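Narby Notes, issue 44
March 22, 2020

Pegs, knobs and where to put them

I promised a few of you back in October that I'd write something about laying out a peg board, and then I kept not doing it, and now I have a free afternoon and a pot of coffee and no excuse left. So, layout! I know the drill press and the glue get all the attention in these pages, but I've spent far more hours sliding little parts back and forth on a blank board than I ever spent making the parts.

My first board was awful. I was so pleased with my pegs that I put in every one I had, shoulder to shoulder, in dead straight rows like seats in a theater. It looked wonderful from across the room. Then I tried to get my fingers around one in the middle and knocked over both of its neighbors, and the next one along for good measure. You really do need to leave space for the hand as well as the part (I can hear some of you sighing at me, you've said this for years).

What I do now is start with the biggest thing and work out from it. A knob wants the most elbow room, since your whole hand goes over it and your knuckles stick out farther than you'd think. I set that down first, near a corner or an end, grab it a few times from different sides, and only then let anything else come near. Pegs can stand on either side of a knob as long as you can still close your fingers without bumping them. Small stubs can come in closer still. They're low and they stay out of trouble.

The other thing I've come around to is mixing heights. If everything stands at the same level your hand gets lazy after a minute or two and just goes on autopilot. Put one peg up on a raised plate and suddenly you have to look at what you're doing again. I resisted plates for the longest time, I thought they were fussy, and I was wrong about that. They're also a nice way to break up a big flat area without cutting into the board itself.

Color is where I get opinionated, so bear with me. I like a white board with mostly blue parts, blue being the color I can pick out in any light, even the terrible bulb over my own table. But I love having a couple of white pegs on there too, white on white, so you have to hunt for them a little. And somewhere there ought to be a tiny metal pin. Everybody groans at the tiny metal pin! It's my favorite bit of the whole thing.

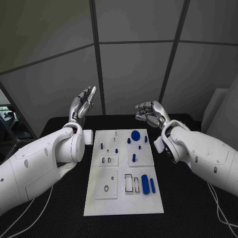

Conceição Lobo wrote in after the last issue to say that she disagrees with me about loose spacing altogether. She crowds her boards on purpose, she says, and the crowding is what makes them worth picking up twice; with a big gap around every peg she gets bored before her tea has cooled. She also thinks one color is plenty and that I should stop buying paint.

Well, fair enough, and I did go and try it her way for an evening. I squeezed everything onto one half of an old board and left the other half bare. It was hard going, I'll admit, and I did find myself trying again the next morning before breakfast, which I suppose proves her point. I'd still say begin roomy and tighten up later. You can always add a peg. Taking one out leaves you a hole to fill, and my filled holes never sand down quite as invisibly as I'd like.

I'm keeping my paint, though.

A few practical things, as people keep asking. I draw my layout on paper first, tape the paper to the board and mark straight through it with an awl. Before drilling I set every part on its mark and leave the whole business alone overnight, and nearly every time I come back and move something. Last month it was a knob that I'd put so close to the edge that I kept shoving the board away from me when I reached for it. Half an inch in, all fixed. I also write the size of each hole right on the paper and keep the sheets in a folder, so when I want a second board I'm not measuring everything over again like a fool (as I did the first three times).

Sheets, by the way, are welcome for the swap folder. We have 33 of them so far, from the beautifully neat to one drawn on the back of a Hirkis receipt, and I'd be thrilled to see more. Send them flat if you can. Folded ones come out of the scanner with a big gray line right where the interesting part is.

And a supplies note before I forget. Trendberg has dowel offcuts in mixed bags again, and the bags are a much better buy than cut lengths if you don't mind sorting. I did mine in front of the TV over two nights and have a jar for each diameter now, plus one jar of mysteries.

Next time I want to get into knobs, round and flat-topped versus domed, and how much grip is too much. If you have strong feelings on that, you know where to find me, and please include a sketch with your sizes on it.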